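Wultedano hand-held gripper pair: review after a season of garment work

Bought for: recording shirt folding, so that the folding cell at our linen and garment service can be trained on it
Used by: four staff, mixed experience
Rating: 3.5 out of 5

The Wultedano set is two pistol-grip tools, one per hand, each with a trigger that closes a pair of angled jaws. The operator does the job with the tools in place of fingers and the motion is logged. Our folding cell from Damgaard then trains on the logs. I supervise the finishing room and don't do the training side, so this review covers the tools as equipment that people have to hold for a shift.

Setup

Pairing both tools and running the zero check takes 10 minutes in the morning. The check has to be repeated if a tool is dropped or if the finger pads are changed. The manual puts this on page 3 and then contradicts it in the appendix. The appendix is wrong. Skip the zero and the logged jaw width drifts, and the Damgaard software rejects the session without saying which tool caused it.

Grip and fabric handling

The pads are ribbed and soft enough to hold a single layer of cotton jersey. Picking up one layer from a stack of two is harder and depends on the operator. Hui-mei Kwan, our most experienced folder, pinches at the seam and lifts at a low angle, and she gets one layer nearly every time. The rest of us took a few weeks to get close. Collars are manageable. Buttoned cuffs are slow. Anything with a slippery lining should be left out of the schedule until the firmware allows a lower closing force.

Work surface matters more than the brochure suggests. A bare laminate bench lets the shirt slide when one tool pulls. A surface with some nap holds it still, and the second tool is then free to flatten creases.
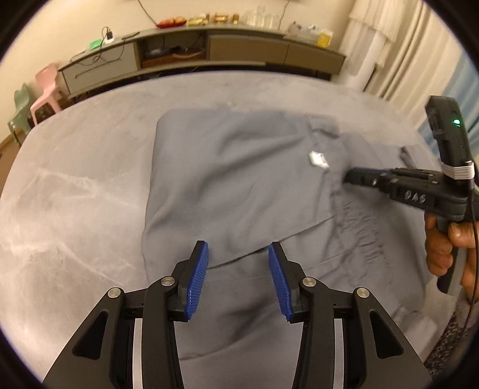 Fatigue is the main limit. The weight is well forward of the handle, and the load goes to the wrist and the base of the thumb. We started with two-hour blocks and got complaints from everyone by the second week. We now run 40 minutes on the tools, then a change to pressing or packing. Output per block went up slightly after the change and the complaints stopped, apart from one person with small hands who can't reach the trigger comfortably. Wultedano lists no smaller handle.

What it changed in the room

Recording a shirt takes about three times as long as folding it by hand, so the daily piece target had to go for anyone on the tools. Management was slow to accept this. For the whole of August, recording hours were still counted against the old target, and two people asked to be taken off the job. It is now paid as a separate task at the higher finishing rate, and requests to join have gone the other way.

The second change is in how folding gets discussed. Each person had their own method, and the cell learned poorly from a mix. We had to agree on one order of folds for each garment type and write it down. Hui-mei's order was adopted for shirts. She is now rostered to review sessions as well as record them, with a new job title to match.

The cell handles plain T-shirts on the night run. Collared shirts are still done by hand, and the hours saved have gone into mending, where we had a backlog. No positions have been cut so far. Staff have asked for that in writing and have not received it. A buyer should settle this before the first box is opened.

Parts and support

Finger pads wear at the tips and should be treated as a consumable. Trigger springs have been fine. Support replies by email within a day and is competent.

Good: jaw action, pad grip, spare parts supply
Poor: balance, one handle size, manual, vague rejection messages

Recommended for rooms that can rotate staff and drop piece targets during recording. With a fixed quota, wait for a lighter model.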